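The Morning Shift at Trudedholm

I'd been at the lab two weeks before anyone let me near the samples, and by then I'd already fallen for the racks. Silly, I know! But out here it's all gray: gray road in from Ridedberg, gray sky over the parking lot, gray soup in the cafeteria (I stopped asking what kind). Even in July the fog sat right down on the roof and you couldn't tell the sea from the hill.
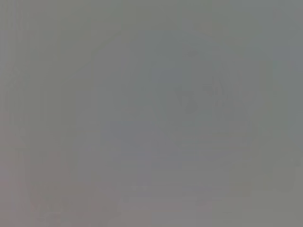
Fog's good for the water, according to Baltach, where they'd been sending us samples for 18 years and had an opinion on everything. It keeps the wells cool, the note went on, so quit complaining and check the caps.

So I checked the caps. Mint green, every one, like after-dinner candy. I'd come in early, hang up my wet coat, and there they'd be, standing straight in that loud orange-red rack as if they'd been waiting up for me.
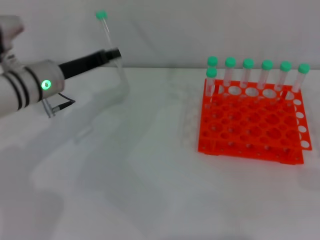

My mother thought I should've taken the job at Kettunen, with the carpet and the dental plan. She called every evening to say so. I'd tell her about the wells instead, four of them, and how the one by the church always came back a little salty, and she'd go quiet and ask if I was eating. I was eating the soup. I'd even started to like it.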